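홈 > 자동화 현장 > 점검표 > 소형 물품 정리 작업

인쇄하기 | 이메일로 보내기

소형 물품 정리 작업 자동화 점검표 (의견 포함)

적용 대상: 작업대 위에서 작은 물건을 집어 상자나 칸에 넣고 꺼내는 로봇 팔
작성: 아크비(Arkby) 설비안전 담당
점검 주기: 매주 금요일 작업 시작 전, 그리고 그리퍼 교체 직후

이 점검표는 집안일이나 작업장 잔일을 기계에 맡겨도 되는지 판단할 때 쓴다. 올트우드(Oltwood) 작업장에서 쓰던 양식을 고쳐 만들었고, 4월 개정에서 5항과 6항이 추가되었다. 항목마다 적합, 조건부, 부적합 중 하나를 적고 조건부 이하이면 의견란을 반드시 채운다. 아래 판정은 올트우드 2번 작업대의 이번 점검 결과다.

1. 작업 구역

1-1. 팔이 닿는 범위 안에 사람이 서 있을 자리가 표시되어 있는가. — 적합
1-2. 비상정지 버튼을 앉은 자세에서도 누를 수 있는가. — 조건부
의견: 버튼은 바닥에서 800mm 높이에 있다. 서서 누르기에는 문제가 없으나 의자를 끝까지 낮추면 작업대 모서리에 손목이 걸린다. 버튼을 앞면으로 옮길 것.
1-3. 통로 폭이 600mm 이상 확보되는가. — 적합
의견: 빈 카트를 세워 두면 기준에 못 미친다. 카트는 벽 쪽 선 안에 둔다.

2. 전원과 배선

2-1. 케이블이 팔의 회전 범위에 걸리지 않는가. — 적합
2-2. 전원을 끊었을 때 팔이 처지지 않는가. — 적합
의견: 브레이크 작동음이 한 박자 늦다. 다음 점검 때 다시 듣는다.

3. 그리퍼

3-1. 손가락 안쪽 면에 마모나 이물이 없는가. — 적합
3-2. 고정 볼트가 풀리지 않았는가. — 적합
3-3. 집는 힘의 상한이 설정되어 있는가. — 조건부
의견: 상한은 걸려 있으나 물건 종류별로 나뉘어 있지 않다. 단단한 블록에 맞춘 값으로 얇은 플라스틱 용기를 집으면 찌그러진다. 플루데로(Pludero) 제어기에서 값을 따로 저장할 수 있으니 품목별로 등록한다.

4. 물건을 넣고 꺼내기

4-1. 상자 입구가 그리퍼가 접근하는 방향으로 열려 있는가.
4-2. 칸 안쪽 끝에 있는 물건까지 손가락이 들어가는가.
4-3. 칸막이나 판에 가려진 물건을 인식하는가.
4-4. 상자 바깥에 놓인 물건을 따로 구분하는가.

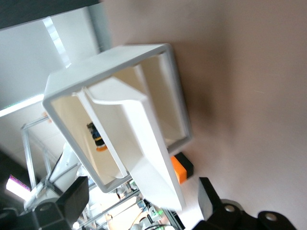
점검표 제3호 · 7쪽

흰 상자 안이 얇은 살로 나뉘어 있고, 왼쪽 칸 깊숙한 곳에 작은 병이나 원통형 부품처럼 보이는 물건이 들어 있다. 끝이 주황색이라 눈에 띄지만 몸통은 어둡고 일부가 살에 가려진다. 사람은 손끝으로 더듬거나 상자를 기울여 꺼내면 그만인 일이다. 검은 그리퍼 손가락은 크고 각이 져서 같은 칸에 넣으려면 진입 각도를 먼저 따져야 한다. 상자 밖의 주황색 블록은 조건이 낫지만, 상자에서 튀어나온 판과 겹치는 부분이 있어 판을 같이 건드릴 수 있다.

4항 판정은 다음과 같다. 4-1 적합, 4-2 부적합, 4-3 조건부, 4-4 적합.

의견: 4-2는 손가락을 가는 것으로 바꾸거나 칸이 넓은 상자로 바꾸기 전까지 부적합으로 둔다. 속도를 낮춰도 결과는 같다. 4-3은 가려진 면적이 작을 때만 통과했다. 인식하지 못한 물건을 빈 칸으로 처리하는 설정은 끄고, 사람을 부르는 설정으로 바꾼다.

5. 조명과 반사

5-1. 띠 조명이 카메라에 직접 들어오지 않는가. — 조건부
5-2. 투명판이나 금속 레일의 반사광을 물건으로 잘못 읽지 않는가. — 조건부
의견: 흰 상자는 밝은 쪽 테두리와 안쪽 그늘의 차이가 커서 깊이 값이 흔들린다. 무광 회색 상자로 시험해 볼 것. 카르도소(Cardoso) 쪽 설비에서는 상자만 바꾸고 오인식 기록이 줄었다고 한다.

6. 사람이 개입하는 절차

6-1. 사람이 손을 넣기 전에 팔이 정지 상태임을 표시등으로 확인하는가. — 적합
6-2. 재시작을 정지시킨 사람이 직접 하는가. — 부적합
의견: 자리를 비운 사이 다른 사람이 재시작한 일이 있었다. 잠금 열쇠를 쓰고, 열쇠는 정지시킨 사람이 지닌다.
6-3. 실패 횟수를 기록하는가. — 적합
의견: 누적 시도 1830회까지 기록이 남아 있다. 성공과 실패만 적혀 있어 원인을 알 수 없다. 미끄러짐, 충돌, 인식 실패로 칸을 나눈다.

종합 의견

평평한 면에 따로 놓인 블록을 집는 일은 지금 설비에 맡길 수 있다. 좁은 칸에서 꺼내는 일은 아직 사람이 한다. 가정용으로 보면 서랍 정리나 약통 채우기가 비슷한 작업인데, 집에서는 상자 모양과 조명이 매번 달라 작업장보다 조건이 나쁘다. 이번 결과를 근거로 가정 시험을 앞당기지 않는다. 1-2와 6-2를 고친 뒤 재점검하고, 그 전에는 무인 운전을 하지 않는다.

인쇄하기 | 이메일로 보내기

독자 의견

공구실지기
4-2 항목은 저희도 똑같습니다. 손가락을 얇게 깎았더니 이번에는 무거운 걸 집을 때 휘어서 결국 두 벌을 놓고 바꿔 씁니다. 교체할 때마다 3항을 다시 보는 게 번거롭긴 합니다.

mint_shelf
집에서 쓸 생각으로 읽었는데 아직 멀었네요. 양말만 넣어 줘도 살 텐데요.

라인B
6-2는 열쇠만으로 부족합니다. 예비 열쇠를 어디에 두는지도 점검표에 넣어 주세요. 저희는 예비 열쇠가 서랍에 그냥 있었습니다.

새벽조
회색 상자 시험 결과가 나오면 올려 주시면 좋겠습니다. 무광도 색에 따라 차이가 있는지 궁금합니다.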